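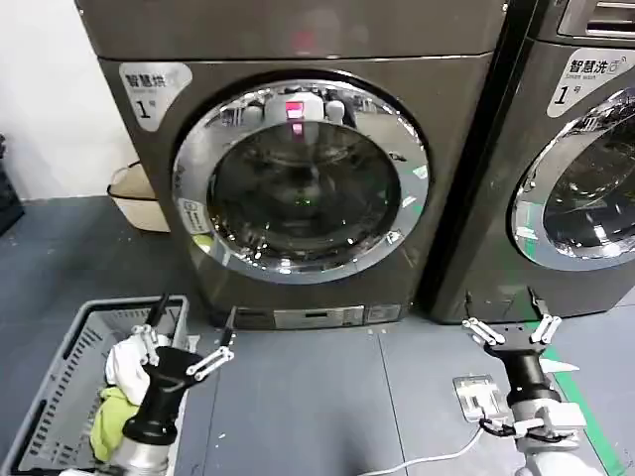 Laundry attendant, part-time, evenings

Skakar Laundry is looking for someone to mind the machines, which are numbered and labeled smart. They will still eat a sock if you let them. Your job is to load, unload, fold, wipe down the door glass and mop the tile.

Two shifts a week, 8 hours each, starting in October. We also wash for the Bomton guesthouse next door, so you should be able to fold a fitted sheet or be willing to fake it convincingly. Lint gets cleared after every load, including the last one of the night, when you will not feel like it.

Experience with commercial washers and dryers is nice. Being pleasant to people who have just dyed their shirts pink is required.

To apply, leave a note at the counter for Raed Chidiac with your phone number and the evenings you can work. No cover letters, please. He reads them out loud.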